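Musto tabletop whiteboard: five months in

I wasn't going to review this because, well, it's a whiteboard. But I've bought 3 of the things over the years and this is the first one I haven't wanted to throw in the recycling, so I think it's earned a few paragraphs!

Mine is the plain Musto, the one without a stand, and I use it flat on the table. I know most people want theirs up on a wall (the Duto I had before was a wall one and it fell down twice, taking a strip of paint with it) but I write lists, draw bad diagrams, work out sums and wipe it all off again, and for that I much prefer leaning over it. It weighs next to nothing and goes down the side of the bookcase when I need the space back.

The surface is lovely. Smooth, no drag, and it wipes with a dry cloth if you get to it the same day. I left a shopping list on for 2 weeks over the summer and that did need a drop of spray and a bit of elbow, but it all came off in the end. No ghosting so far, and my old one was grey within a month.

Rounded corners are a bigger deal than I expected too. The last board had sharp plastic ones and I caught my wrist on them constantly.

Now, pens. The one that comes in the box is rubbish, very faint, and mine dried up in days. I switched to Cirnico markers and went for green, mostly so I'd stop pinching the black ones from work.
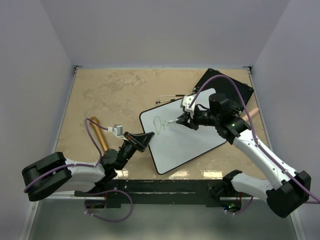
Green does come out a bit thin if you write quickly, so for anything I want to read from across the room I go over it a second time. Up close it's fine, and easier on the eyes than red.

Grumbles: it slides about on a shiny table. I stuck 5 little felt pads underneath and they made it worse, so now it sits on a tea towel. I'd also have liked somewhere to clip the pen.

Four stars from me, and I'd buy the bigger size next time.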